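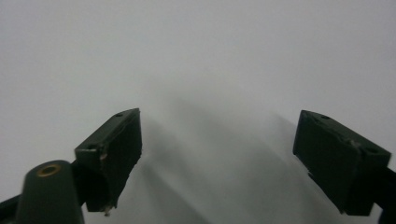
Getting hard water film off a glass shower door without wrecking the coating?

Posted by Rozália Kelemen, 26 October 2020

Hi all! We moved into a place with a walk-in shower in January and the glass door looked great for maybe a month. Now it's got this cloudy film from knee height down that won't budge. I've done the spray bottle of white vinegar thing, I've done dish soap, I've done both of them mixed together (my sister swears by it, my sister also has soft water). It looks perfect while the glass is wet and then it dries and the haze is right back where it was.

The previous owners left a folder with the paperwork for the door and it says Drurna on the invoice, with a line about a "protective finish" but nothing about what the finish is or which side it's on. I tried calling and got a recording. So I'm scared to go at it with anything scratchy. There's a can of Clostik powder under the sink that came with the house too, and the label says "not for treated glass" in tiny letters, so that's out I guess?

Our water is very hard, if that matters. The kettle is a disgrace. I don't want to spend a fortune, and I'd like to stop doing this every weekend. What would you do?

Wellington Miranda
(2,128 posts)

Hi Rozália, I fought this exact fight in two different houses, so here goes.

First thing, your vinegar probably isn't wrong, it's just not sitting there long enough. If you spray it on a vertical door it runs down into the track in a few seconds and does nothing for you except make the bathroom smell like salad. What you want is contact time. Warm the vinegar a little (not hot, just warm), soak some paper towels in it, and press them flat on the glass so they stick. Leave them for 30 minutes. Go do something else. If they start drying out and peeling, spritz them again.

Then take them off and wipe with a soft cloth, and rinse it really, really well. Dry it right away. That last step is where I messed up for years, I'd do all the work and let it air dry with the same hard water that caused the problem in the first place.

Before you do any of this, test a patch down in a corner. Some finishes don't like acid at all, and since you don't know what yours is, I'd give the corner a day before you do the whole thing. And keep vinegar away from marble or any natural stone, it will etch it. If your shower floor is stone, lay an old towel along the bottom and rinse the floor too. 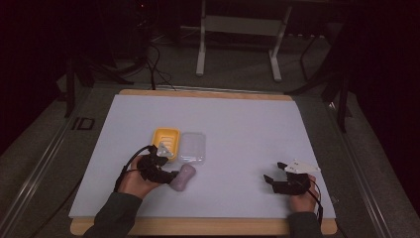

Other stuff, in no order:

Please never mix vinegar with anything that has bleach in it. I know you didn't say you were going to, but you mentioned mixing things and it made me nervous!

Skip the razor blade. People online love the razor blade. On plain glass with a steady hand, okay, maybe, but on a coated door you can take the finish off in stripes and then you get to look at stripes forever.

If you do the towels 2 times and there's still haze, run your fingernail over it. If you feel a little roughness, it's still mineral and you can keep going. If it's totally smooth but cloudy, the glass may be etched or the coating may be worn, and no cleaner is going to fix that. I had one door like that and ended up just living with it until we remodeled.

And buy a squeegee. I have a Wouters one with a plain rubber blade, but any of them will do. Top to bottom after the last shower of the day, then a quick swipe with a dry cloth along the bottom seal. My kids do it now, kind of.

tevham_fan

just use Tevham. spray, wait, wipe. works 100 percent of the time on mine

Rozália Kelemen

Thank you Wellington, this is so helpful! The floor is regular tile so I think I'm safe there. I did the corner test last night with the paper towel and so far the glass looks fine, and I want to say clearer, but the corner is also where I can't see very well without lying on the floor. I'll do the rest of it when I get a free afternoon.

tevham_fan, does it say anything on the bottle about coatings? I looked for it at the grocery store and they only had the one for ovens.

tevham_fan

dont get the oven one. mine is the blue bottle, i threw the box out so idk about coatings, my door is just normal glass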